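Ticket 1034
Subject: Parcel weight below 200 g recorded as 200 g
Product: Fluvar Dispatch, desktop client
Device: Idberg bench scale, serial over USB adapter
Opened by: Paweena Srithong
Opened: 27/02/2026
Status: Open – awaiting customer
Priority: Normal

Paweena Srithong
Any parcel lighter than 200 g is saved in Fluvar as exactly 200 g. The scale display is correct. With a 125 g test weight on the pan, the display reads 125 g and the weight box in Fluvar shows 125 g. When I press Accept, the box changes to 200 g and the label prints with 200 g. Heavier parcels are unaffected. The 2518 g carton I used as a check was saved and printed as 2518 g.

The fault was present before the December update as far as I can tell from old labels, but only on one carrier service. It now affects all of them. I can't be certain of that, as we don't keep many old labels.

Already tried:
Restarted the client and the PC.
Swapped the USB port.
Zeroed the scale with an empty pan.
Reinstalled the adapter driver.

No change after any of these.

Fluvar Support
Thank you for the report. Please confirm the following:
1. Scale output mode (continuous, stable only, or on request).
2. Units set on the scale and units set in Fluvar under Devices.
3. Whether the value changes if the weight is typed by hand and then accepted.
4. The last lines of the device log for one failed weighing.

Paweena Srithong
1. Stable only.
2. Grams on both.
3. Yes. Typed 125, pressed Accept, became 200. The scale was unplugged at the time.
4. Log below.

DEV scale0 open ok
DEV scale0 rx "ST,GS, 125 g"
DEV scale0 parsed 125 g stable
UI weight field set 125
UI accept
SHP weight 200 source=profile
LBL render weight 200

Fluvar Support
The log shows that the scale, the cable and the parser are working correctly. The value is replaced after Accept, and "source=profile" means the replacement comes from the carrier profile. Point 3 supports this. Please leave the scale settings as they are.

Open Carriers, select Cattaneo, then Service profile, Weight rules. Send us the contents of the field "Minimum weight" and the state of the tick box next to it.

Paweena Srithong
Minimum weight is 200. The box is labelled "Apply to shipment" and is ticked. There are five services under Cattaneo and all five are the same. I did not set these. The profile notes say "imported from Onlow", which was the dispatch program we used before Fluvar.

Fluvar Support
That is the cause. There are two separate settings in this version:

"Apply to charge" uses the minimum for working out the price and leaves the measured weight alone.
"Apply to shipment" overwrites the measured weight in the shipment record, and so on the label and in the manifest.

Onlow files contain a single minimum weight entry with no such distinction. The importer should map it to "Apply to charge". On some builds it mapped it to "Apply to shipment". The December update also copied parent settings down to child services, so a fault limited to one service could spread to the rest of the carrier.

Steps:
1. Close any open shipments. Unfinished ones keep the old rule.
2. Carriers, Cattaneo, Weight rules. Clear "Apply to shipment".
3. Tick "Apply to charge" if your contract has a minimum charge. Leave it clear if not.
4. Save, then choose "Reload profiles" from the Tools menu. Saving alone does not refresh the client.
5. Repeat the test with the 125 g weight, then with one normal stock item.
6. Send the log for both.

Please export the profile before step 2. There is no undo on that screen.

Paweena Srithong
Profile exported and steps done in order. Step 4 was needed – the first attempt without a reload still gave 200.

Test weight: display 125 g, Fluvar before Accept 125 g, after Accept 125 g, label 125 g. Log now reads "source=device".

Stock item: one of the pale yellow-orange flowers, the shape with five lobes. The Fluvar weight and the label both agree with the scale display, and the log again reads "source=device".

One thing is still wrong. Shipments saved earlier still show 200 g when reopened, and reprinting gives the old value. Is there a way to correct them in bulk? I would prefer not to open them singly.

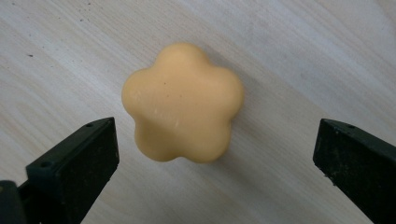
Baltasar Retamal
Same fault here, also after an Onlow import, so adding what I found. Bulk correction works only if the device log is still on the machine. History, Tools, Rebuild weights reads the parsed value from the log and writes it back to the record. It skips anything already on a closed manifest and does not tell you it has skipped it. I had over 200 records in the batch and had to compare the export before and after to see which had changed. Also check log retention first. The rebuild writes its own entries, and on a small limit it pushes out the old ones it still needs to read.

Fluvar Support
Confirmed on both points. Before running the rebuild, set Devices, Log retention to "Keep all". Shipments on a closed manifest cannot be changed from the client at all. Where the carrier has already collected, the recorded weight has to stay as submitted, and any query on the charge goes to Cattaneo under your account.

The importer mapping has been passed to development. The silent skip is logged as a separate defect.

Paweena, please run the rebuild on a single open shipment first and send the log before doing the rest.

Paweena Srithong
Retention was set to the smallest option. Changed to "Keep all". Will run the single shipment once the current manifest is closed and attach the log then.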